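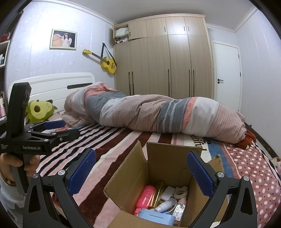
Figure 2. Open carton with small items inside.

4.3 Packing items for storage

1. Set the carton on a flat surface and raise all flaps.
2. Place bottles on their sides only if the caps lock. Otherwise stand them upright.
3. Fill gaps with paper. Contents must not shift when the carton is tilted.
4. Fold the short flaps first, then the long flaps. Tape the center seam.
5. Write the Drustine locker number (for example, 1336) on two adjacent sides.

Note: Labels printed at the Flolton counter go on the top, clear of the tape.

CAUTION: Do not store aerosols or open liquids. Do not stack more than 100 lb on a single carton.

Continue with 4.4, Closing the locker.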